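The Bed Is Where the Laundry Lives

My bedroom is small, and the bed takes up most of it. So when I moved into the flat on Briem Street in March, I figured the bed would have to be my folding table too. I'd come from a place with a proper laundry room (I still miss it!) and I sulked for a good two weeks.

Then my friend Esben Þrastardóttir came over, looked at the heap of clothes and told me to start with the jeans. Always the jeans! They're the bulkiest thing you own, and once they're folded you can see the sheet again and you feel like a person who has it together.
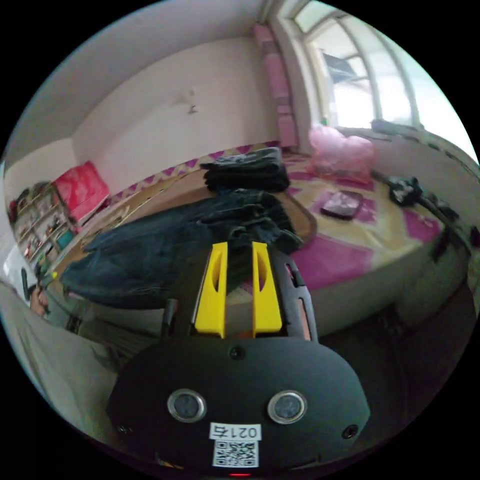

I'm bad at this, by the way. I do the black clothes first, every time, because they're easy and they stack up so nicely, and then I check my phone, and then it's 4 o'clock and I'm sitting next to a pair of pants. Esben says I need a louder sheet, so I can't ignore what's lying on it. I own the loudest sheet in the building, pink and cream with diamonds and stripes, and it hasn't helped one bit.

What did help was a rule: nothing gets moved to the chair. If it's on the bed at bedtime, I fold it before I get in, even if I'm grumpy about it. Last night that meant folding T-shirts at midnight with my toothbrush in my mouth.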